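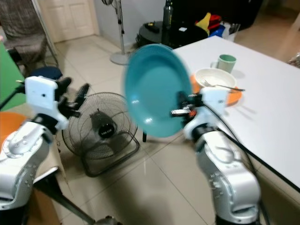

Unai Villanueva asked me last week whether Vi would drive two arms at once or if he'd need a licence for each. One licence, Unai, and both arms share the same plan, so they know to keep out of each other's way.

Vi is the planner I write at Ilberg. It takes in your camera views, works out a grasp and sends the path to the arms up to 30 times a second. Plates and bowls were the hard bit for ages – shiny rims confuse depth sensors no end – and I'm really pleased with how the new rim finder copes (it has its own tab now, with far fewer sliders!).
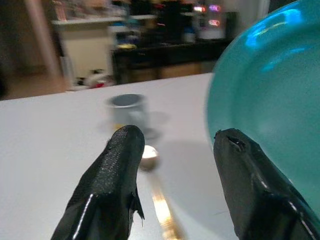 Wrist view, right finger close to the bowl

You can replay any run from the wrist view and drag the grasp point about until you like it. Drivers for Brovance and Drenard controllers come in the box. The trial lasts 14 days and the full thing is 900 euros, updates included. Drop me a line if your gripper isn't on the list and I'll have a look.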